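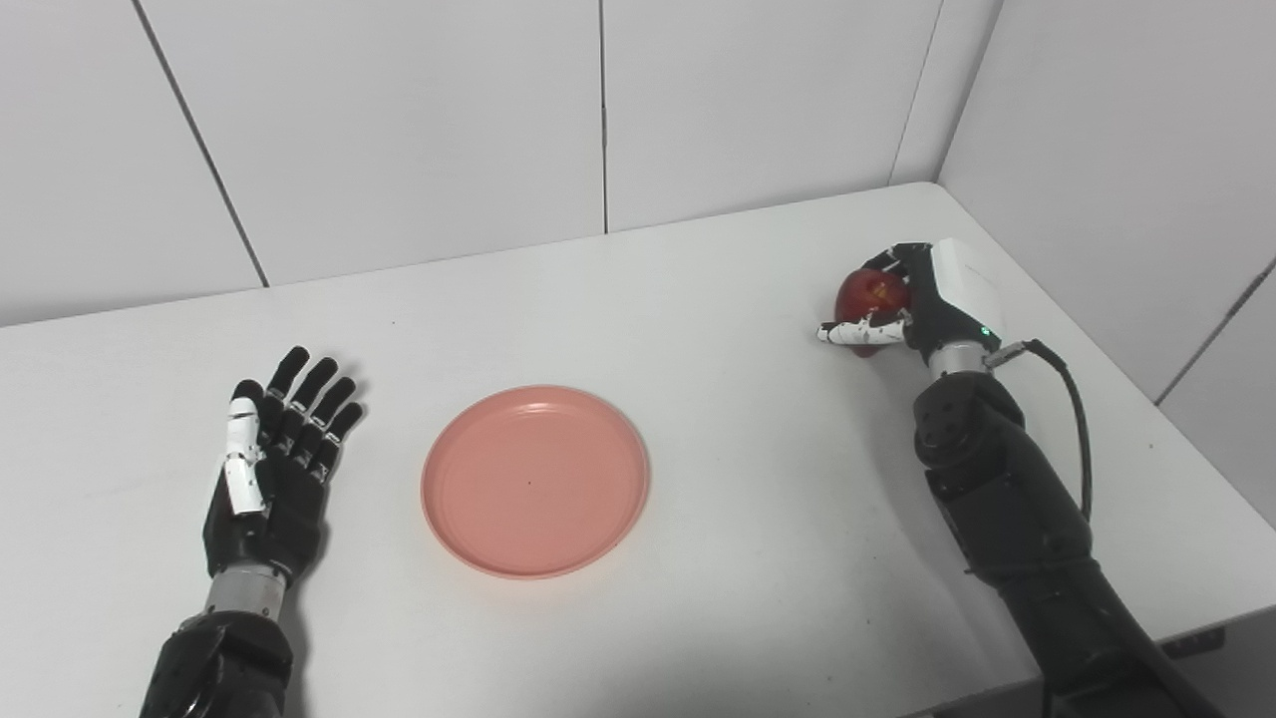
README — notes on what to buy for a two-handed tabletop cell

Pierina Costa
Jul 9, 2026

I keep getting the same email (what did you buy, what would you skip, how much should I ask for?) so I'm putting the whole shopping story next to the data. Grab whatever helps!

The recordings are in /episodes, 331 of them, all fruit-and-plate tasks on a white table with two arms and two five-fingered hands. The budget sheet is budget.csv. It has 69 lines, and I promise the boring ones matter most.

Hands first. We got quotes from Clanton and Foltance, and the Foltance one looked cheaper until I read the service terms — spare fingers were quoted separately, and so was the shipping for repairs. Ask for both up front. I put four spare thumbs in the plan and my boss thought I was joking. I was not joking, please budget for thumbs.

Then the arms. Get the lead time in writing before you book an electrician! Ours were ordered in April through Sveinbjörnsson, who were lovely on the phone and vague in email, so I now ask for a ship date on the quote itself.

Walls and table: plain pale panels and a matte white top. I love them for keeping backgrounds consistent, but the white top picks up smudges and specks, so add a line for cleaning supplies and another for a replacement top in year two. I forgot the second one.

Cables, ugh. Buy them longer than the drawing says. A cable has to loop out past the wrist with room to move, and the first set I picked was sized for an arm that stays still.

Props cost next to nothing. Plastic plates and apples came to $387 for the whole run, mostly apples.

Staris is the labeling tool we license, billed per seat, and it's on its own tab in case your software money comes from a different pot like mine does.

Still missing from the sheet: insurance, and the second workbench. I'll add them when I have real invoices.

Last updated: version 4 of the sheet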